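4.2 Comparison of gripper fingers on soft everyday objects

In the first part of the study we tested the fingers only with hard objects, and the differences between them were small. For this reason we repeated the comparison with things that change their shape when they are touched. We selected canvas shoes with laces and several pieces of cloth, and we placed them in the shared workspace of two small arms. The views in Figure 6 were taken during this work.

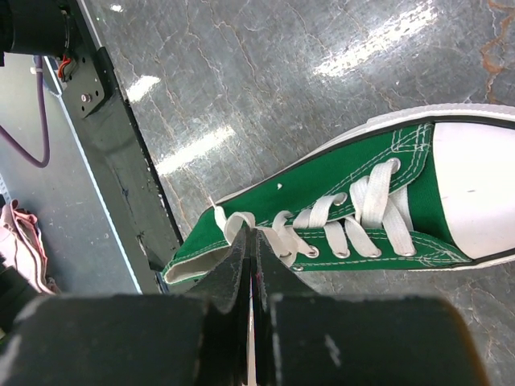
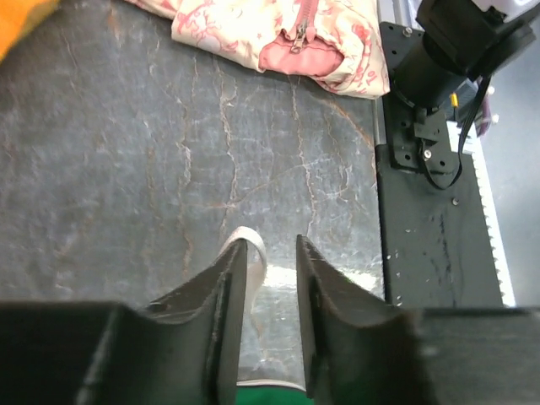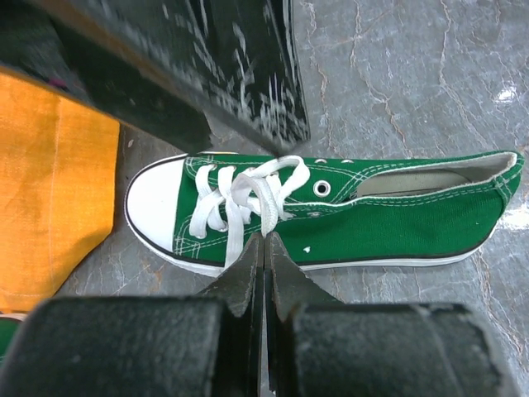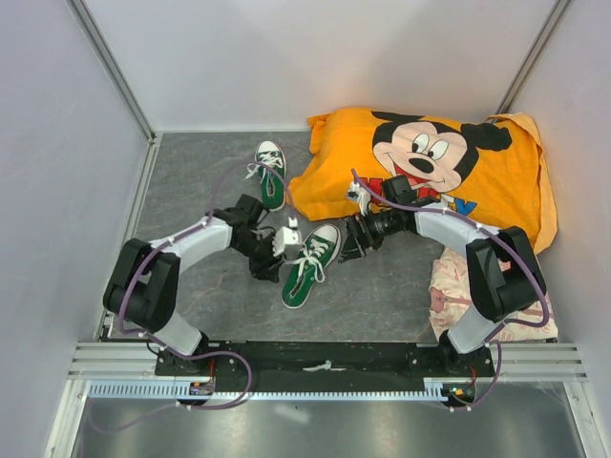

Figure 6. Work with soft objects in the two-arm workspace. The first three views come from cameras at the wrist or gripper, the fourth from the fixed camera.

Two finger shapes were compared. The first one is the standard finger of the Durnon gripper, which has a flat inner face over its whole length. The second one is the Tutden finger, which becomes narrow towards the tip. Both were driven by the same motor and with the same current limit, so the force at the closing point should be nearly equal. We did not measure this force directly during the trials. A measurement on the bench before the trials showed no clear difference between the two shapes, but the bench test was made with a stiff plate and we are careful about using it for canvas.

The arms were operated by hand through a pair of leader arms. Each operator worked with both finger shapes, and the order was changed between operators. The operators could see the wrist views and the fixed view on one screen, and they were asked not to look directly into the workspace. This rule was difficult to keep at the beginning, and we put a cardboard screen in front of the table after the first afternoon. The trials from that afternoon are not included in the results.

In total we recorded 1523 valid trials. A trial was counted as a success when the object was lifted free of the surface, held for three seconds and put down inside the marked half of the table. If the object fell and the operator could take it again within the time limit, the trial was still counted as a success, but the second attempt was noted. We removed 157 further trials in which a cable was caught, a camera stopped or the operator pressed the wrong pedal. These errors were spread evenly over the two finger shapes.

For the cloth, the narrow finger was clearly better. It could be brought almost parallel to the surface and could take a small fold without pushing the rest of the material away. With the flat finger the operators often had to make a fold first with the other arm, and this cost time. Some operators pressed the finger strongly on the table to get under the cloth. We do not recommend this, as the load on the wrist joint becomes high and the arm can stop with an overload error.

For the shoes the result was less simple. When the shoe was taken at the collar, both shapes held it well, and the operators reported no preference. When the shoe was taken at the side, near the sole, the narrow tip tended to slide along the rubber and the shoe turned around the contact point. The flat finger has more contact area and the turning was smaller. Loose laces were a separate problem. If a lace lay between the finger and the canvas, the grip felt secure to the operator in the camera view, but the shoe often moved downwards during the lift. We noted this kind of slip in 390 trials, and it occurred with both finger shapes.

We also compared two positions of the wrist camera. In the low position the finger tips are seen near the middle of the image and the operator can judge the gap between them. In the high position more of the table is visible, but the gripper itself hides the last few millimetres before the contact. All operators were faster with the low position for the cloth. For the shoes the difference was not significant, perhaps because the shoe is large and the operators used the fixed camera for most of the approach. Reflections of the ceiling lamps on the table were mentioned as disturbing in both positions. We tried to reduce them by turning off one row of lamps, but then the picture became too noisy and we returned to the full light.

The controller was the same in all trials described until now. In a smaller test we replaced our own position controller with the Pryor controller, which limits the speed when the motor current rises quickly. The operators described the movement as softer. On the other hand, the gripper closed more slowly, and with the narrow finger the fold of cloth was sometimes lost before the fingers had met. We think that the limit should be applied to the arm joints only and not to the gripper, but we could not change this in the version that was available to us in September.

All fingers were printed in the same material and were changed when an edge was visibly damaged. The narrow fingers had to be changed more often. Wear at the tip is a practical disadvantage that does not appear in the success rate, and it should be considered by groups who plan long recordings. For the later training experiments we used the narrow finger for all cloth tasks and the flat finger for the shoe tasks. The complete set, together with the trials with hard objects from Section 4.1, contains 2795 trials and was stored in the Kandska format with one file for each trial. The policies trained on these data are described in Section 5.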